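Blue cloth, yellow-green basket: a little gallery

Happy New Year, everybody! I promised more fabric pictures and fewer rambling stories, so I'll try to keep my side of it (no guarantees on the rambling). The star is the blue patterned cloth I keep going on about, and the supporting role goes to a basket.
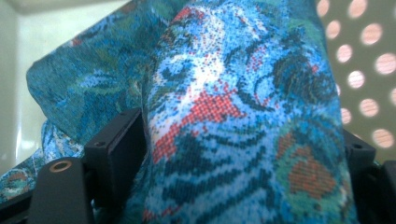
Get in close and it's all tiny dots of color. My favorite bit is the round motif toward the lower right, green ring, orange-brown middle, very peacock!
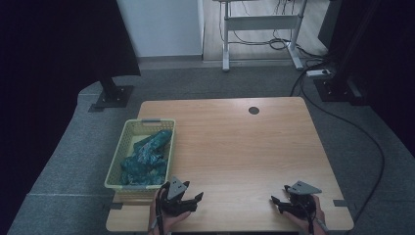
The pale yellow-green basket on the light wood table, with a crumpled teal and dark green cloth in it.

Words and gallery: Sânziana Dobre
Posted Jan 1, 2024 | Filed under: Fabric, Storage

So, the blue. I'm a sucker for a busy pattern, and this one has swirls that I read as feathers and my friend Sabine Lindemann reads as paisley. We've gone back and forth on it since July and neither of us is budging. The red patches are what sold me, though. From across a room you'd just say "oh, a blue cloth," and then you get your nose up to it and there's coral and orange-red and these little white flecks all mixed in.

I'm thinking cushion covers. Sabine says a bench seat, and she may be right, but a bench seat means piping and I have sworn off piping (anyone who remembers my window seat knows why). Kai Schmieder wrote in to suggest lining a plain jacket with it, which I love as an idea and will never get around to. If you've sewn with a really busy upholstery-style weave, tell me how you matched the pattern at the seams! I usually just line up one big motif in the middle and let the edges do whatever they want.

And a word for baskets with holes in the sides, because I've become a bit of a bore about them. I like being able to see which cloth is in which without digging, and they're easy to wipe down. I used to fold everything into perfect squares, and then I'd pull one piece from the bottom and the whole pile went over. Now it gets bunched up and dropped in and I iron when I need it. Hildegard Brandes, if you're reading, I'm sorry, I know how you feel about creases.

Next gallery is going to be all buttons, about 400 of them, and I haven't sorted a single one yet. Send pictures of your own button jars if you have them and I'll put a few in!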